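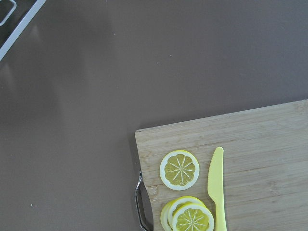 Dernière modification de la page : décembre

Le citron en tranches : fruit, outils et plan de travail

Un citron coupé en travers donne des disques. Chaque disque, appelé rondelle ou tranche, montre l'intérieur du fruit. Le bord se nomme l'écorce. Elle comprend deux couches : le zeste, coloré et parfumé, puis l'albédo, blanc et amer. Au centre se trouve la pulpe, divisée en quartiers par de fines parois. Sur une tranche, ces parois dessinent des rayons, comme ceux d'une roue.

Si l'on coupe le citron dans l'autre sens, de la pointe à la queue, on n'obtient pas de roue. On voit alors les quartiers dans leur longueur.

La planche à découper

La planche protège la table et donne un appui stable. Beaucoup de planches sont en bambou. Le bambou est une herbe géante, dont la tige est fendue en lamelles, puis collée sous pression. Les lignes parallèles visibles à la surface sont les fibres de la plante. Une poignée en métal sert à soulever la planche ou à la suspendre.
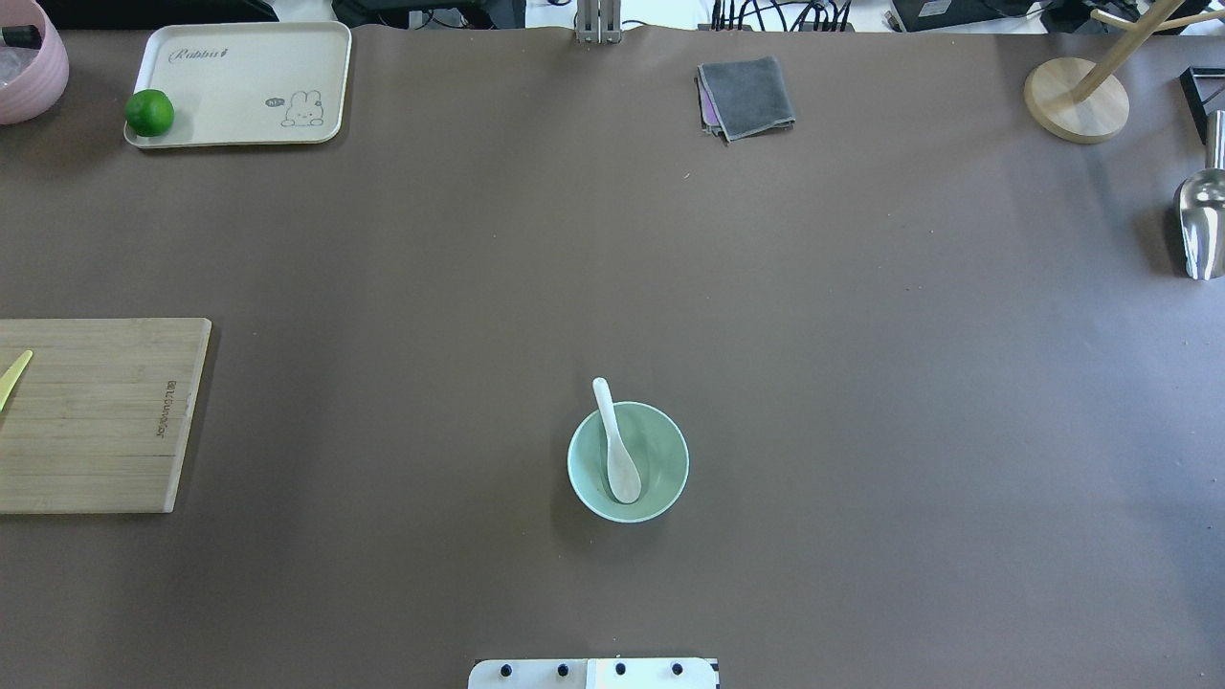 Le bol et la cuillère forment un second poste de travail. Un bol rond n'a pas de coin : la cuillère en atteint tout le fond. La partie creuse s'appelle le cuilleron, la partie longue s'appelle le manche. Un manche qui dépasse du bol reste facile à saisir.

Ranger avant de couper

Un plan de travail se divise en zones. Au milieu, on garde de la place pour les mains. Sur les côtés, on pose ce qui attend : plateau, fruits, torchon plié. Le rebord du plateau retient les objets ronds — un citron vert roule facilement. Le torchon plié occupe moins de surface et se prend d'un seul geste. 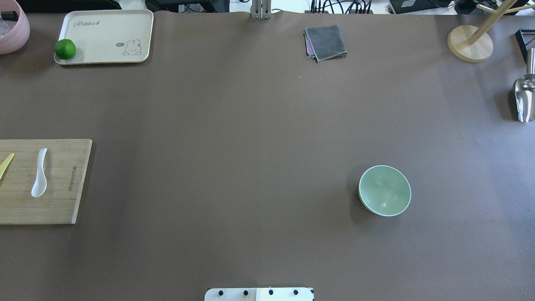

Le plateau au lapin, le citron vert et le torchon plié.

Le citron vert n'est pas un citron jaune cueilli trop tôt. C'est le fruit d'un autre arbre du même groupe, les agrumes, qui comprend aussi l'orange et le pamplemousse.

L'ordre des opérations

On lave le fruit. On le pose sur la planche, couché. On coupe les tranches avec un adulte, les doigts repliés vers la paume. On empile ensuite les tranches sur un côté de la planche.

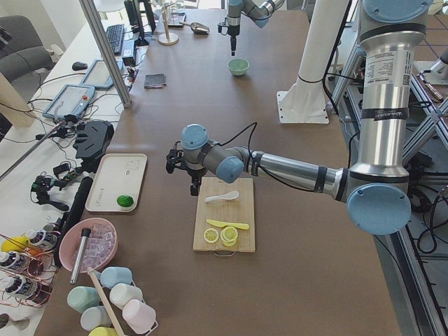

La pile prend peu de place et laisse libre une partie du bois. Le couteau se pose à plat, jamais debout dans un bol. Les glaçons restent groupés dans un récipient : serrés les uns contre les autres, ils fondent plus lentement que s'ils étaient étalés.

Commentaires (2)

Treleck : Ma fille demande si l'albédo se mange. Dans la marmelade, oui ?

Kendra Campbell : Oui, cuit avec du sucre. Cru, il est très amer.

Contact — © Sternimine — Haut de page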